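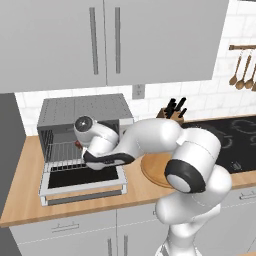 Potitville Junior Hockey Club
Minutes of the October general meeting, clubrooms, 7.15 pm

Present: Gert Maluleke (chair), Dineo Mokoena, Anel Ntuli, Vusumuzi Coetzee. Apology from Sibusiso Oosthuizen.

1. Minutes of the last meeting
Accepted with one correction: the Venter Shield semi-final was won on penalty strokes, and not in extra time as it was written.

2. Finance
Dineo reported a balance of $2,052 after the turf hire was paid. The goalkeeper kit cost $415. Two families still owe winter fees and Dineo will telephone them.

3. Junior programme
Anel informed that 60 children are registered for summer - the under 10s are full. We need two more coaches before the first training. Vusumuzi offered to take the under 12s until a parent is found.

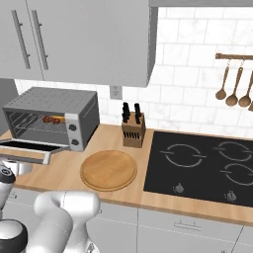
Kitchen cabinet and tiled wall

4. Sponsor
Teltora has agreed to have its name on the playing shirts for one more season. Gert to ask if the colour of the logo can be changed to white, as the navy one is hard to read on our green.

5. Umpires
There was long discussion about parents shouting at young umpires in the match against Vosov. It was agreed to send a letter to all families. Moved Coetzee, seconded Ntuli. Carried.

6. Other business
The lock on the ball shed is stiff again. Gert will bring oil.

Meeting closed 8.40 pm. Next meeting at the same hour, Sibusiso to take the minutes.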